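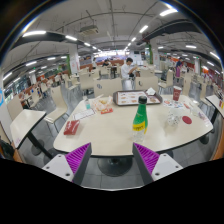

Lunch, food court level.

I was the last person in Bekside with a Zorach phone, and I was pretty smug about it. Everybody at work had a Getia. Same colour, same ringtone, same little chirp when you put it face down. Mine had a proper button.

Then on 22nd June the maps stopped. I was halfway to my cousin's new place and the screen just went grey and said Thank You For Travelling With Zorach. I rang the helpline from the side of the road and a very kind recording told me there were 1,282 of us left in the country. By the time I got off hold it said 1,235.

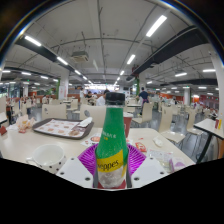 Schweppes, food court table.

So I went to Naidu, the phone shop on the ground floor of the centre, only to look. The fellow behind the counter held mine up to the light like a fossil his kid had brought home. He offered me 50 dollars off a Getia, which still left 400 to pay, and I said I'd think about it over lunch. I thought about it over chips. I've never been rude to a phone in my life but I did turn it over so it couldn't see me looking at the brochure — and it buzzed!

One new message, from Zorach. It said, We've noticed you're near a competitor.

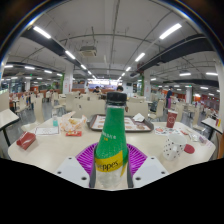
Schweppes again, with the tray behind it.

I typed back, Only browsing.

The three dots came up and stayed up for ages. I hadn't known there was anybody left over there to type. Then it said, That's what the other 47 told us, and the maps came back on, with a route already drawn to the car park.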